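**Ticket 18 – steel tumbler leaves rings and tips on the white tray**
Status: closed
Opened by: Madhu Tomar
Site: Codville, second floor break area
Items: Friesen order, tumblers and serving trays

**Reported problem**

Got two complaints this month about the new drink sets. People set a full tumbler on the plastic tray, carry it to a desk, and the cup slides into the lip and leans. One person lost most of an iced coffee on the stairs. The second complaint was about gray rings on the tray that don't come off with a paper towel.

I asked for the sets to be left alone until I could look at them. Started on 2024-07-20 when the floor was quiet.

**Step 1 – check the tumbler by itself**

Took one set out of the cabinet and wiped both pieces with a dry cloth. Put the tumbler on the table and pushed the rim lightly from each side. No rocking. Turned it a quarter turn and tried again, same result. The base is flat, so a bent cup is ruled out for this set. 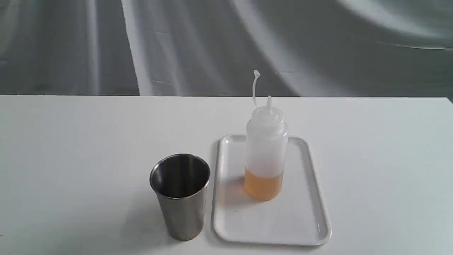

The Friesen packing slip calls these a matched set, and I think that is where the trouble starts. A matched set makes people assume the cup is meant to ride on the tray. The tumbler is narrower at the base than at the rim, so when it's full a lot of the weight sits high, and the tray is smooth plastic with a raised lip. Once the cup slides, the lip stops the bottom and the top keeps going. I did this by hand at the sink with the cup full of water and got it to lean every time I tilted the tray past a small angle.

**Step 2 – try a liner**

Things tried on the tray, in order:

- Folded paper towel. Holds when dry. Once it gets wet it slides with the cup, so no good.
- Rubber shelf liner from the supply closet, cut to fit inside the lip. Cup stayed put going up and down the stairs, 6 trips, no spill.
- Cork coaster. Fine under the cup, but the coaster itself moves.

Shelf liner wins. It needs to be cut with rounded corners or it curls up against the lip.

**Step 3 – the rings**

The rings are metal marks from the cup bottom being dragged. They are not scratches – I ran a fingernail across and felt nothing. Dish soap did very little. Baking soda paste on a damp sponge took them off the worst tray after a couple of minutes of rubbing. Rinse well, the paste leaves a haze in the corners if you don't.

Don't use the green scrub pads. I tried one on the underside of a spare and it dulled the finish.

**Step 4 – recheck with the cup off the tray**

For people who stay at the table there's no need to put one on the other at all. Tumbler on the left, tray on the right for the sandwich or whatever else, with the long side running away from you. There's room for both and nothing gets dragged.

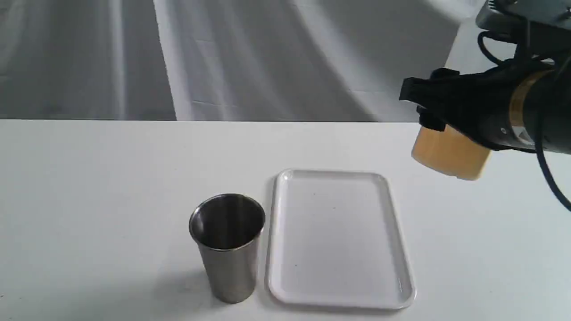
## Fix

1. Cut shelf liner for all 13 trays. Done, stacked in the lower cabinet with the liners already in.
2. Clean the marked trays with baking soda paste. Done.
3. Tell Brusus, who handle the weekly wash, to take the liners out before the trays go in the machine. Emailed, they said okay.
4. Ask Friesen if they sell a tray with a textured bottom. Sent, no answer yet. If they have one I'll open a separate ticket for it.

The Jikar office has the same sets and asked for the liner size. I mailed them a cut one to trace.

Closing this. Reopen if a cup tips with the liner in place, and write down which tray it was.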